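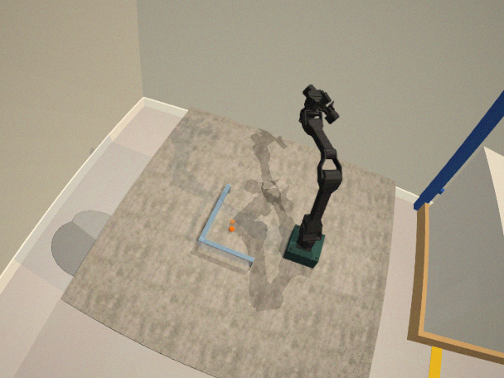 3.2 Planning the cell before you order
Build the cell in the Sirko simulator before you request a quote. The model sets the parts list, and the parts list sets the price. Include the base, the work objects and anything standing next to the arm. In the layout shown, the arm is on a square green base on the rug, with the L-shaped bar and two small orange balls lying to one side of it. Base and work objects are separate lines on the order form.

1. Open the layout and select Budget > New.
2. Enter the spending limit. The default is $2,000 and does not cover an arm.
3. Add the base. The Drorkent floor base is $773. Bolts are not included.
4. Add the Kisik controller license at $2,184 per year. Enter the number of years you plan to run the cell.
5. Add work objects and spares.
6. Select Check Reach. Move any object marked in red and run the check again.
7. Save the budget and send it to Itport sales, attention Zakhar Ostapchuk.

Note: Delivery of the base takes over 9 weeks. Orders for use in November must allow for this.

Note: Prices do not include freight or tax.

Caution: A soft floor covering in the model is not a mounting surface. Bolt the real base to bare concrete.

Caution: Do not order from a layout that has not passed Check Reach. Bases cut to order cannot be returned.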